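How to Prepare Your Track for a Vinyl Pressing
by Princess Dimaculangan

I make slow electronic music under the name Wornero, and my first record was returned by the cutting engineer two times. These are the steps I follow now, before I send any file. 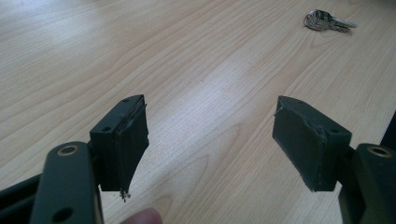
Step 1. Put the bass in the center
Open your master channel and make everything under 80 Hz mono. Wide bass makes the needle jump. If your synth has a stereo effect, turn it off for the low notes and listen again on headphones.

Step 2. Calm the high sounds
Hi-hats and the letter "s" in vocals become harsh on vinyl. Use a de-esser, but gently. On my track "Gadesen" I lowered the hats by 6 dB and I did not miss them.

Step 3. Check the length of each side
My EP on Tustgate has 21 minutes on side A, and this was already too much for loud club music. If your side is long, accept a quieter cut or move one track to the other side. Put the quiet track last, near the label, where the sound is weaker.

Step 4. Export without a limiter
Save a 24-bit WAV file and leave some space above the peaks. Write the side and the order in the file name, for example A1_Yap.

Step 5. Ask for a test pressing
Listen to it on two different turntables, from start to end, and write down the time of every click you hear.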